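**Paired-hold demonstration** is a method for teaching two-armed robots to handle light, uneven objects. It was developed in the Stisau workshop as part of the Goel project, and the first results were set out in an internal report known as Kinotar. The name refers to the way every recorded demonstration is divided by hold: one arm steadies the object while the other works on it, and the two swap duties at marked points.

## Background

Most early work on learning from demonstration used rigid blocks, cups and lids. These keep their shape when gripped, so a small error in position does little harm. Objects with bristles, loops or hanging parts behave differently. A gripper may close on a few needles of an artificial tree and miss the trunk, or drag a string ornament out of reach while going for something beside it. Policies trained on rigid objects tended to close too early on such items and then repeat the same failed grasp.

## Method

An operator guides both arms through a task by remote control. Joint positions and camera pictures are stored together, and the operator presses a pedal each time the holding arm changes. A policy is then trained to predict the next short run of movements for both arms, along with which arm should be holding.

The Stisau set contains 200 demonstrations across 13 tasks. Objects are put down by hand in a new arrangement before each one, and tilted or leaning starts are allowed. Decorated walls and tall background objects are used in part of the set, so that the policy doesn't come to depend on a plain backdrop.
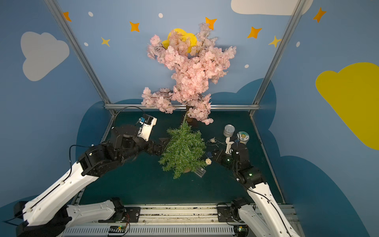 Why does the method use two arms for an object that one could lift? A light tree tips or turns when it is touched on one side only, and a second gripper gives it something to rest against while the first one finds a better hold.

## Results

In the Kinotar trials each task was attempted 25 times with the hold markers and 25 times without them. The policy with markers dropped fewer objects during a swap and recovered more often from a poor first grasp. The gain was clearest in tasks with bushy or tangled items. For plain cans and blocks there was little difference between the two.

Failures were mostly of one kind. When both grippers approached at the same moment, the object was pushed from side to side until the time limit ran out.

## Limitations

Marking the holds adds work for the operator, and late pedal presses have to be corrected by hand. The method has been tried on only 2 pairs of arms, both fixed to a table. A later version, Mumico, estimates the swap points from gripper force and drops the pedal altogether, though it has not been tested on the full set of tasks.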